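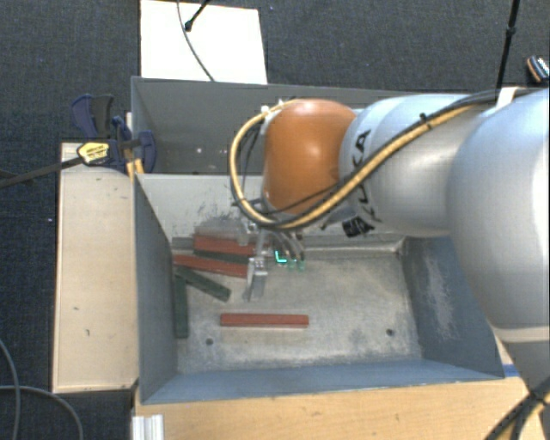 An orange wrist joint on a silvery robot arm, over two gray bins.

Flaltham voted, and wow, did it show up! The Harms Road bond passed 2,460 to 2,299 - a margin of 161 - and turnout beat anything we've had for a local ballot since I started writing this. Lostmont precinct alone brought in 202 first-time voters. If you knocked on doors in January, in that awful sleet, thank you!! Next up is the council's hearing on ward lines. Written comments are due May 18, 2023, and two paragraphs is plenty.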